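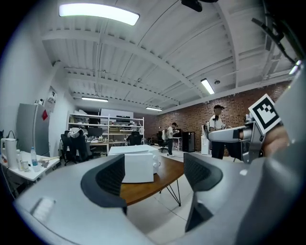 Shop > Tables > Work and Utility > Zein Hairpin Table

Zein Hairpin Table
Gevwood
$269

The Zein is a plain wooden table on black metal hairpin legs. It was drawn up as a work table for shared rooms, and people also buy it for kitchens, sewing rooms and front offices. The top is brown and smooth. There are no drawers, no shelf and no apron hanging down in front, so a stool or a rolling cart fits underneath.

We sell one length, 2000 mm. That is long enough for two people to work side by side, or for one person with an appliance at one end and clear space at the other. Please measure your doorway and any turn in the stairs before you order. The top ships in one piece and does not fold or come apart.

The top

Solid wood, sanded smooth and finished with three coats of a satin wax oil. The color is a medium brown, and it varies a little from one top to the next. We can't match a new table to one you bought earlier, but if you order two together we will pick tops that are close.

The finish handles water, coffee and most kitchen spills if you wipe them up the same day. It does not like bleach, acetone or a hot pan straight off the burner. Small countertop appliances are fine on it. If yours has hard plastic feet, put felt dots under them, or you will see faint rings after a few months.

The legs

Thin bent metal rod, powder coated black. Each leg bolts to the underside through a flat plate. The bolts go into threaded inserts that are already set in the wood, so you can take the legs off and put them back as often as you move. Soft caps for the feet are in the box. Use them on tile, where bare metal can mark the grout and will ring every time someone bumps the table.

Hairpin legs have a bit of spring in them. With the bolts properly tight the Zein is steady enough for packing, sorting, laptops and food prep. We don't recommend it for a bench vise or for hammering – look at the Zillix bench for that.

Putting it together

Lay the top face down on a blanket. Start all the bolts by hand, then go around again with the wrench from the parts bag. Two people should turn it over. One person can do the rest in 15 minutes. Check the bolts after the first week of use and again whenever you move the table.

Care

Dust with a dry cloth. For anything sticky, use a damp cloth with a drop of dish soap and dry it right after. Re-oil once a year, or sooner if water stops beading near the spot you use most. February is when we get the most calls about dry tops, with the heating having been on for months. A thin coat of oil and a night to dry takes care of it.

Scratches along the grain can be rubbed out with a fine pad and a little oil. Deeper ones need sanding. Abla Azar in our workshop wrote a one-page guide to sanding and re-oiling, and there is a printed copy in every parts bag.

Delivery and returns

The table comes flat in one long carton, legs and hardware in a smaller box strapped to it. The driver brings it to the first dry spot inside the door. Carrying it upstairs is extra and has to be booked when you order.

You have 15 days to send it back if it doesn't suit the room. Keep the carton until you are sure – we can't collect a bare top. Marks from shipping should be reported before the legs go on, with a photo of the carton and one of the mark.

Questions we get

Can I order the legs alone? Yes, as a set with bolts and foot caps. The inserts are sold separately.

Does it come taller? No. For a standing height, ask about the Gitatari frame, which takes the same top.

Do you sell to schools and offices? Yes. For 3 or more tables, write to Mohit Bajpai on the orders desk and he will send a quote with a single delivery charge.

Related items
Zillix Bench
Gitatari Standing Frame
Hairpin Leg Set, Black
Satin Wax Oil, Small Can
Felt Dots and Foot Caps

Tables Seating Storage Parts Care Guides Contact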